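An open day at Skonent, Lillstead

I signed up for the Skonent open day because the flyer promised robots and a free lunch. The lunch was a cheese roll. The robots, for the first hour at least, lived entirely on a screen, where the company tries out its grippers in simulation before it spends any money on metal.

Twenty of us squeezed into the Zumstead Room, which has chairs for fewer than that, and watched the gripper's own view on the big monitor. I had pictured something out of a car plant. I got two gray fingertips and a great deal of brown.

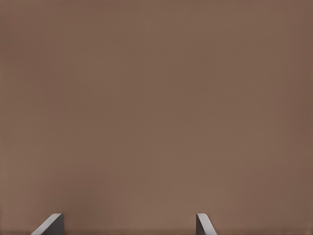
The cup demo

After coffee we moved on to a program called Guo, which the engineers pronounced three different ways. The job is picking up a cup. Guo gets 300 tries at it before anybody looks at the results, and our guide told us proudly that the current version was number 969. I asked what had been wrong with the other 968 and was handed a brochure.

This time there was a proper hand to look at, with a big rounded finger in a blue my aunt would have chosen for a bathroom. The cup was a pale pinkish lavender and lying on its side, the way mine usually are by Friday.
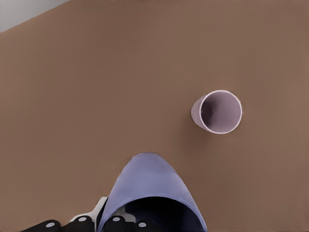 A man behind me wanted to know if it could do dishes. The guide said that was outside the scope of the project, in the voice of someone who gets asked at every open day. Then a girl in a soccer shirt asked if the cup could break, and he brightened up and talked about friction until the coffee ran out again.

The next open day is in July. Parking is behind the building, and the sign for it faces the wrong way, so drive past and look in your mirror. Bring a sandwich.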